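Prastska Kitchen Words

A word list of everyday kitchen vocabulary in English, with short plain definitions and sample sentences. It was put together for adult beginners and for people who build flash cards, spelling drills and simple dictionaries.

Version 3, released June 22, 2022.

Contents

The list has 682 entries. Each entry has a headword, a part of speech, a definition of no more than 15 words, and one or more sample sentences. Regional words are marked US or UK. Where the two differ, both are listed and point to each other (spatula / fish slice, stove / cooker, can / tin).

Entries are grouped by topic: cookware, tableware, food in packages, fresh food, verbs of cooking, and cleaning up. 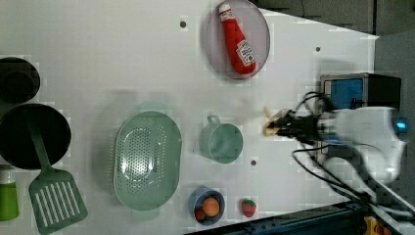

Topics on one table: plate, ketchup, pot, frying pan, spatula.

File format

One UTF-8 text file, tab-separated, one entry per line. The first line holds the column names:

id, headword, pos, region, topic, definition, sentence

A blank region field means the word is used in both places. Sentences are split by a vertical bar if there is more than one. There are no tabs or line breaks inside a field.

How the entries were written

Juraj Šimko drafted the definitions and Yaqin Tan edited them. A definition may only use words from the Asen 500 list, which is included as asen.txt, or words that have their own entry here. "Ketchup" was rewritten several times under this rule and still leans on "tomato" and "sauce", both of which are entries.

Sample sentences were written new for this list. None were copied from textbooks or recipe sites. We kept them short and mostly in the present tense:

Put the lid on the pot.
The bottle is on the plate.
She turns the egg with a spatula. 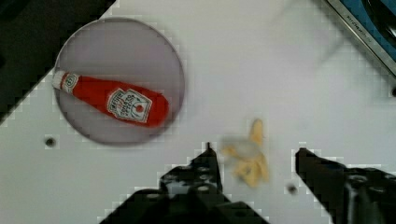
Known problems

Some compound words appear both open and closed (dish cloth, dishcloth). We plan to merge these in July.

The UK marks were checked less closely than the US ones. "Jug" and "pitcher" in particular need another look.

Count and mass nouns are not marked – this matters for words like "toast" and "bread".

License

Free to use, change and share with credit to Prastska Kitchen Words. Please keep the version number with any copy you pass on.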